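**Unit 7: Sorting small parts at a shared table**

Work surfaces are graded by reach. Anything handled more than once per cycle belongs in zone 2, between the near edge and the extended forearm. 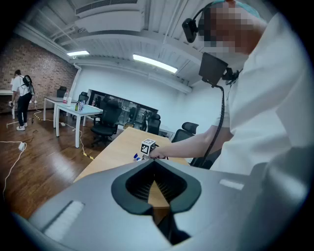

Storage of drinks is a separate matter from reach. Liquids stay off the sorting surface for the full 40 minutes. Bottles go on a side table, as with the red-labeled one on the white table.

Reading: Lozano handout, October.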